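Notebook, cold store and core bench, Peslow
09/11/2019

Bowhead ear plug, Forsberg specimen. Took the second plug out of the freezer at the start of the shift and let it come up slowly in the fridge. The outside was softer than the first one and had a crack running in from the narrow end. I photographed it wet, then trimmed the crumbly part and kept the crumbs in a labeled vial. Do not throw that vial out, it is in the door rack and looks like nothing.

Cut on the slow saw, lengthwise, blade at the lowest setting. The first pass wandered off the midline, so the left half is thicker than I wanted. Ground it down by hand with 345 grit and then the 1000. Went through more paper than expected because the wax clogs it. Warm water clears it a bit. Cold water does nothing.

Layer counts under the scope, light and dark pairs: 26 on the first read and 26 on the second, but the last 2 near the core are faint and I would not argue with anyone who left them out. Reads were done with the first result covered up. Somebody else should do a third without looking at this page. 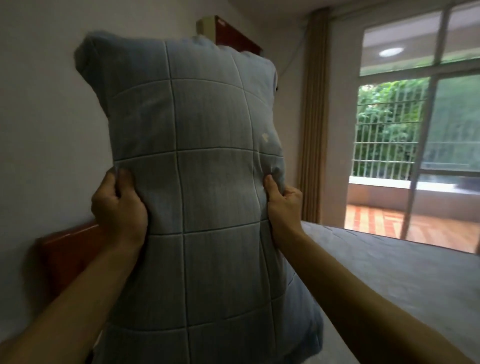 Skull measurements are still waiting. The long calipers went to Vundwood with the August shipment and have not come back. I used the tape for overall length and wrote it in pencil on the card, to be replaced when we have the proper tool. The tape sags over the rostrum and I don't trust it to better than a finger's width.

Baleen: the longest plate is drying flat between boards in the back room. It had started to curl at the fringe, so I added weight at that end only. Turned the boards once. The smell is better than last week but the door should stay shut. Sampling points are marked along the outer edge in white pencil, starting at the gum line. Drill dust goes in the small foil cups. The plastic ones hold a charge and the dust climbs the sides.

Tulletti sent the water temperature record for the bay where the animal came ashore. It has a gap in it right over the stretch we care about. Wrote back asking if the backup logger was ever read out. If not, we can still use the earlier part to compare with the plate, but the figure will have to stop short.

Freezer 2 alarm went off again during lunch. Temperature was fine when I checked, and the door seal had frost on the lower hinge side. Scraped it and wiped it dry. If it sounds again, look there first before moving everything over.

To do:
third read of plug
ask Vundwood for calipers
weigh foil cups empty, write weights on the bottoms
more 1000 paper
turn baleen boards
copy today's counts into the Forsberg sheet, still only on this page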